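Two arms, one table: notes from the club's sorting task

The robotics club has moved on from line followers. For the last term I have been helping with the two-arm sorting task, which Wakana Minami proposed and which the rest of us agreed to before thinking much about soft objects. The task is simple to write down. Pick up stringy things from the table, put each in the basket of the same colour, leave nothing behind. Rigid blocks were ruled out as too easy, and after a term of string I would like a word with whoever ruled that.

The arms came as kits from Comwood. Assembly took a few evenings and the instructions were fair, apart from the page on cable routing, which shows the cable passing through a joint that has no hole in it. We ran ours along the outside and tied it down every few centimetres. It has held so far. The one change I would make is to leave more slack at the wrist, where ours pulls a little at full rotation.

Control runs through a small program called Rullis, written by Kiyoshi Nakajima in the year before I joined. It reads the joint positions of a hand-held leader arm and sends them to the follower. There is a smoothing filter in the middle with a window of 200 milliseconds. I thought this was too long and said so. Kiyoshi suggested I try it shorter, so I did, and the follower copied every tremor in my hand. The window went back to where it was.

What we collect are demonstrations. A member drives the arms through the task, Rullis logs the joints and the video, and the log goes into a training set. We have around 400 demonstrations that I would call usable. The first batch was thrown out when we found that the clock on the logging machine and the clock on the camera machine had drifted apart. The gripper closed in the log well before it closed in the video. A policy trained on that learned to close on air, very confidently.

If you are setting up something like this, sync the clocks before you do anything else, then write a check that refuses to start recording if they disagree. Ours is a dozen lines long and prints a rude message.

Training is done on the department's shared machine, at night, when the queue is short. A run is 3000 steps of a small network, and I no longer expect much from going longer. Past that point the loss still drops but the arm gets worse on anything placed outside the usual area. I take this to be plain overfitting. The cure was more variety in where the strings start, and we now have a script that picks a starting patch at random and a member who grumbles while moving things to it.

The competition we are aiming at is the Stedudex student round in June. The rules allow 2 attempts and the better score counts. Points are lost for dropped objects and for touching the rim of a basket. There is no bonus for speed, so we have set the joint velocity limits low and left them there.
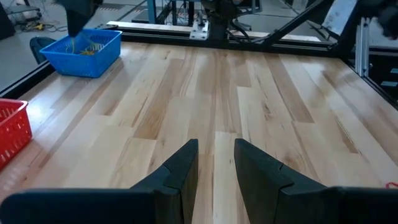 Grasping thin objects is still the weak part. The fingers are flat and long with angled tips, good for reaching over a rim and poor at getting under something that lies flush with the surface. Our wrist view gives the policy a decent look at its own fingertips, but it is much less generous at the sides. With the jaw open over the planks, the blue basket is in view with its yellow tangle at the bottom, the red basket is only partly in at the far left, and a small red piece lies right at the lower edge on the other side, just past the right finger. An object in that position is the case we fail most often. The arm has to swing across to pick it up, and by then the red basket has usually left the wrist view altogether. The varnish does not help either, as the soft glare on the boards shifts with the lights and the network seems to notice.

I tried two fixes. The first was tape on the fingertips for grip. It worked for a day and then began to peel, and it is now off again. The second was to feed in the fixed overhead camera as well as the wrist view, which doubles the input and slows the control loop a little. Early runs with both cameras drop fewer strings, but I have only tested with the lights on full.

Next job is a set of softer tips, printed in the flexible filament that Campos sells by the short reel. Wakana has the drawing and I have the printer booked. If the tips are too soft the fingers will fold before the string is held, so we will start with the stiffest grade and work down – and I need to rerun the gripper calibration each time, as the closed position changes with the thickness of the tip.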